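Week 2 – Packaging and the cost of shipping air
Notes for Henok Degefa's group, room 213

Carried over from last time: unit load, pallet, why carriers care about volume as well as weight. Read the Jabłońska chapter if you havent yet, p. 23 onwards.

Volumetric weight
– length x width x height, divided by the carrier's divisor
– carrier charges whichever is higher, real or volumetric
– light bulky goods (pillows, lampshades) nearly always lose out

Kondow case: homewares seller, one carton size for everything. Cheap to buy, simple for packers, terrible on freight. Switched to two sizes in August. Void fill dropped straight away, returns for breakage took longer to come down. Why? Discuss.

Compare Dratora – made to measure cartons, machine on site. High fixed cost, only pays at volume.

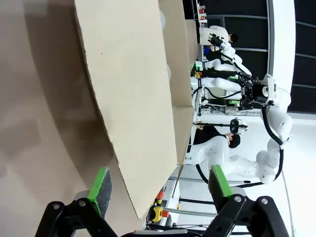

Carton choice is a trade-off between stock held and space wasted. More sizes = better fit, but more shelving, more picking mistakes, smaller print runs. Plain corrugated board, like the big tan box with its flap open, keeps it simpler – one stock can serve several product lines, label does the rest. Printed board ties you to a forecast.

Brularent figures next week, bring a calculater. Short written answer on Kondow due 12/13/19, one side max.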